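Category: Datasets / Food & Baking
3 min read

# Dunen Crumb Notes

Tabular records of home-baked sandwich loaves, with one row per loaf. Version 1.2, dated May 28, 2024. Maintained by Delyth Ellis.

## Contents

- `loaves.csv`: 177 rows, one per loaf
- `flours.csv`: 7 rows, one per flour lot
- `notes/`: free text from the bakers, keyed on `loaf_id`

Recipes are not included. Bakers worked from the Rirnetti base formula (white flour, water, salt, instant yeast, a little oil) and recorded any change in the `deviation` column.

## Fields

- `loaf_id`: string, unique
- `flour_lot`: foreign key to `flours.csv`
- `water_pct`: water as a percentage of flour weight
- `proof_min`: final proof in minutes
- `oven_c`: oven setpoint in Celsius; 200 unless the baker changed it
- `crust_score`: integer, 1 (pale) to 5 (dark)
- `crumb_score`: integer, 1 (tight) to 5 (open)
- `stale_day`: first day the baker called the loaf stale; blank if eaten earlier

## Scoring

Crust is scored on the side of a center slice. The top is excluded because tin position changes it too much between ovens. Crumb is scored on the same slice, in daylight, before any toasting.

Two bakers scored each loaf independently. Where they differed by one point, the lower score was kept. Where they differed by more, both values are in the notes and the field is blank. Do not fill these blanks with a mean.

A slice of white bread with a golden-tan crust and pale crumb is typical of the base formula.

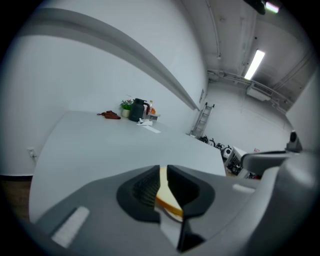

## Known problems

- Lot 4 (Onent strong white) was relabeled in March. Rows before the change use the old protein value.
- `proof_min` is rounded to the nearest five minutes in the Aydoğan kitchen and is exact elsewhere.
- `stale_day` is subjective and should not be compared across bakers.
- Loaf weights were dropped in 1.1. The scale drifted and the readings could not be corrected.

## Loading

Both CSV files are UTF-8, comma separated, with a header row. Missing values are empty strings. Read `loaf_id` as text or leading zeros will be lost.

## License

CC BY 4.0. Cite as "Ellis, D., Dunen Crumb Notes, v1.2". Send corrections as a pull request against `loaves.csv`, one loaf per commit.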